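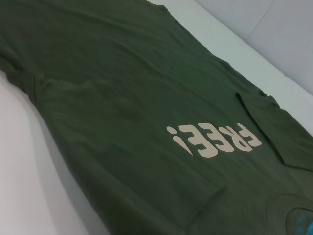 I finished *The Ferryman's Daughter* at two in the morning and then lay there wide awake, because I wanted to start it again! Lama Dabbas has written a novel about a woman who is let out of a bond she was born into, and who has no idea what to do with her mornings afterward. It's set in 1624, in a river town called Imow, and it is so much funnier than that makes it sound. The word "free" barely appears in it. You could print it in fat cream letters with an exclamation mark, FREE!, across an olive green T-shirt, and everyone would get the idea at once. Dabbas makes you wait until page after page of small errands and bad soup have gone by, and then a toll clerk says it in passing, with his mouth full, and I had to put the book down for a minute.

So, the story. Zenna's father owed a debt to the ferry company, and when he dies the debt comes to her. She works the crossing. She's good at it, too (the chapters about reading the current are some of my favorite pages in anything I've read this year). Then the company changes hands, someone goes through the old papers, and her name is struck out. All of this happens by the end of chapter 3! I kept expecting the book to turn into a chase or a court case, and it just keeps following her around town while she tries things. She tries candle making. She tries being rude to people. She tries sleeping late and hates it.

What I love most is the way Dabbas handles talk. Nearly every conversation in Imow is two people haggling over something small while something enormous sits next to them. There's a long scene at a fish stall, with the widow Oruna, that I've now read four times. On the page it's an argument over a missing basket. By the end you know exactly what happened to Oruna's sister and neither woman has mentioned her.
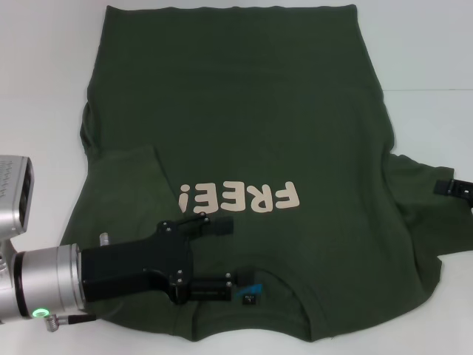

*FREE!, upside down on olive green.*

I should say something about the translation, which is by Rosaura Villca and is a joy. I can't read the original, so take this with a pinch of salt, but the English has a real bounce to it. Villca has kept the ferry workers' slang and doesn't explain any of it. By the second chapter I knew what a "dry penny" was and I was ready to use it at work. There's an afterword where she talks about the last line, and how she went through 19 versions of it before picking the plainest one. (Read the afterword last. It gives away the thing with the lantern.)

The book nearly didn't make it into English at all. Adebisi, the publisher, is tiny, and the first printing was only 1000 copies. Ebere Sani, who edits there, wrote in the spring newsletter that the manuscript had been turned down all over the place for being "a historical novel with no history in it." I laughed out loud at that. There are no kings and no battles, true, but there's rope, and damp, and what it costs to cross a river with a goat – that's history enough for me.

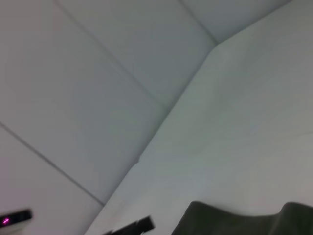

## The part that didn't work for me

I do have one complaint. The nephew. He turns up two-thirds of the way in from Bulenis with a trunk and a secret, and for a few chapters the novel seems to belong to him. He's written well enough, but every time he came into a room I wanted to know where Zenna had gone. Nii Issahaku, who I swap books with, thinks the nephew is the whole point, and that we're supposed to feel her being crowded out of her own story. We went back and forth over it until the café started stacking chairs. I still think those chapters could be shorter.

## If you liked it too

Try Salamatu Fashola's *Low Water*. It's a much angrier book, and a modern one, but it has the same feel for work and the same habit of hiding the big news in the middle of a paragraph. I'd also point you to Dabbas's short stories, if you can find them. The only one I've tracked down so far is "Weights," which is set in the same town and has the toll clerk in it as a boy. He's already eating.

My copy is off to Nii's sister next, with the fish stall scene marked. I'm rereading the river chapters first, though – she can have it in May.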